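Hand-Held Gripper Trials: Gallery

Feb 18, 2021

Welcome to the gallery page for our hand-held gripper comparison! We spent most of the winter with two styles of gripper you hold in your fists and work like big stiff tongs, plus more camera mounts than any sane bench should have, and this is where the results end up. The long write-up with the wiring notes is on the Justell project page. This page is for people who like to look first and read later (I'm one of them).

Quick background for anyone new. We were choosing between the Ilham fingers, which are long and narrow, and the Fakis fingers, which are shorter and have a softer pad. Both fit the same body, so swapping them takes a hex key and a bit of patience. The chore we kept coming back to was setting a table: cup, saucer, spoon, tray. It sounds easy. Try it with two fingers per hand and no wrist feel and you'll be laughing inside of a minute!

We logged 3158 tries in all, and 2291 of those were clean enough to keep. A try got thrown out if anything tipped, if the tracking dropped, or if the person running it said "oops" on the audio (that last rule was half a joke when we made it, and then it caught a lot of bad runs).

What we learned about fingers

Saucers are the hard part. A cup gives you a wall to squeeze, but a saucer sits so low that a thick fingertip just shoves it along the mat. The Ilham fingers get under the rim far more often. I was rooting for the Fakis pads going in, so that one stung a little.

Spoons are a coin flip with both. Grab near the middle and they swing. Grab near the end and they droop. The pads won here by a nose, mostly on the thin-handled spoons.

Trays want two hands, and two hands want practice. New people needed 7 warm-up runs before their numbers settled down, and after that it got really fun to watch.

What we learned about tracking

Side plates beat top plates. We had them up on a little mast at first and they kept bumping into each other whenever both hands came in close. Moving them out to the sides fixed most of that. Please keep the left and right ones straight when you put them back on, though. I swapped them once and lost 127 runs in a single afternoon. Ouch.

Cable routing matters more than I would have guessed. Leave a loose loop at the base and your wrist stays free. Tape it tight and you'll feel it tug every time you reach across.

Cameras got less of our time than I wanted. The wide lens from Goicoechea sees the whole table but makes the fingertips tiny, and the narrow one is lovely up close and loses the tray completely. We ran the wide one for nearly everything in the end. A second pass with both at once is on the list for later in February, if I can find a free port for it.

Settings we stuck with

Finger opening at full width to start, trigger spring on the light setting, mat flat and square to the table. Start each run with the grippers off the mat and hold still for a moment before you reach. The tracking likes that little pause, and so do tired arms.

Cup and saucer work, one gripper in each hand. The left one has a jaw at the saucer's right edge, which is the spot I'd tell anybody to practice first. Give it a go with your own fingers pinched together and you'll see why we got so hooked on this!
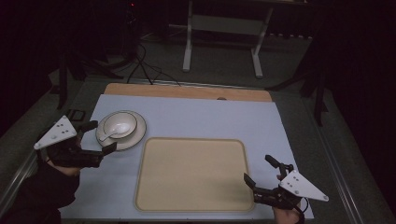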